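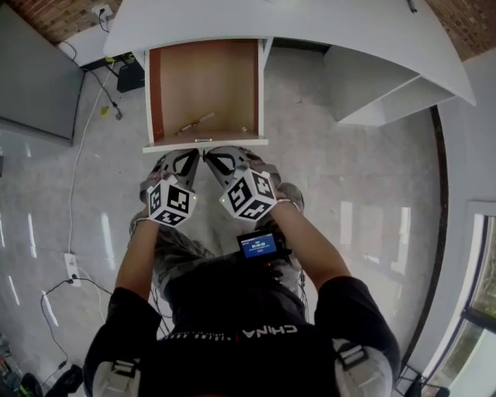
The clean desk and other fairy tales

By Eimear Kavanagh
29 September 1999

Print this article
E-mail this article to a friend

The invitation said to bring one drawer. It was an evening talk in the function room of a hotel near the Branden ring road, 25 pounds including coffee, and the idea was that you pulled a drawer out of your desk at home, carried it in and put it on your lap. I went by bus. I do not recommend this.

The talk was given by a firm called Ouellet, which sells tidiness to companies. Private people are a sideline, though a growing one to judge from how full the room was. We sat with our drawers on our knees like people waiting for a vet, and a young man in a very good jacket told us that a crowded drawer was a sign of decisions put off. Mine held a stapler, takeaway menus, foreign coins, a key to a flat I left years ago and the guarantee for a kettle. I tried to work out what decision I was putting off about the kettle.

There has always been somebody willing to tell the rest of us to clear up. What has changed is the price, and the promises that come with it. Tidying used to be a chore. Now it is sold as a way of getting promoted, sleeping better and, according to one leaflet I was given, "meeting your future without luggage". The leaflet was printed on both sides and there were four more like it in the folder. I have them all still. They are in the drawer.

The business end of this is the clear desk policy, which arrived at the insurance brokers Bendeck in March. Staff were told that nothing could be left out overnight except the telephone and the screen. Each person got one drawer unit on wheels and a sheet of rules. The firm was happy to talk to me about it and sent over a summary, in which I read that office paper had been cut by 80 per cent.

I asked how that had been measured. The answer, after a couple of calls, was that they had compared what was on top of the desks before with what was on top of the desks after. I asked where the paper had gone. There was a pause, and then I was told that a good deal of it was "in transition". A woman who works in claims put it more plainly when I met her for a sandwich. It was in the boots of people's cars, she said, and under the coats, and she had a whole year of letters in a bag for life in the ladies'. She can find any of it in a minute or so. Before March she could find it by turning her head.

I don't want to be unfair to the tidy. I share a house with one, and he has never once had to ring the gas board to ask who his gas is with. There is real pleasure in a clear table. If you handle other people's medical details or bank statements then you should lock them up at night, and no consultant is needed to tell you so. But that is an argument about locks. The one made in the hotel was that a bare surface makes a better mind, and I have been asking for the evidence ever since.

Ouellet's literature says the average office worker loses 11 days a year looking for things. I like this figure because it is so exact and so hard to get hold of. I asked where it came from and was referred to a book. The book refers to a survey. The survey, when the firm's press office found me a copy, had been carried out by people who make filing cabinets, and it asked office workers to guess. Well, I can guess too. I would guess that I lose a fair bit of time every year looking for things I have put away sensibly, and next to none looking for things I have left on the floor.

Then there is the equipment. You cannot, it seems, own less without buying something first. The tables at the back of the function room were covered in the Flaline range, which is a set of dividers, trays and little lidded boxes meant to go inside the drawer you already have. They are nicely made. I bought the starter set, partly for this article and partly because the man selling it had such faith. The trays would not fit. My desk came from a school sale and its drawers are shallower than whatever drawer Flaline had in mind, so the starter set now lives on top of the desk, where it collects pens. I rang the helpline and was told there was an extension piece.

You could say that this is just my drawer, and that I am one of those people. Perhaps I am. I did try, though. I followed the Ouellet method for a month, which means touching each piece of paper once only and either acting on it, filing it or throwing it out. It works wonderfully for gas bills. It does not work for a postcard, or a recipe you will never cook in your friend's handwriting, or a cutting about a subject you might one day want to write about. I threw out a folder of cuttings on garden cities in the first week and was asked to write about garden cities in the third.

Bendeck's own man at the top has kept his desk as it was, by the way. I saw it through the glass on my way to the lift. There were files on it up to the height of the lamp. He is exempt, it was explained to me, on account of the nature of his work.

The brokers have signed up for a second stage over the winter. The bill for the first was £3097, a sum the claims department worked out for itself from an invoice left lying on the photocopier. Stage two will deal with the drawers. There is talk of an amnesty, and of a skip in the car park for a week, and the woman from claims has begun taking things home.

Print this article
E-mail this article to a friend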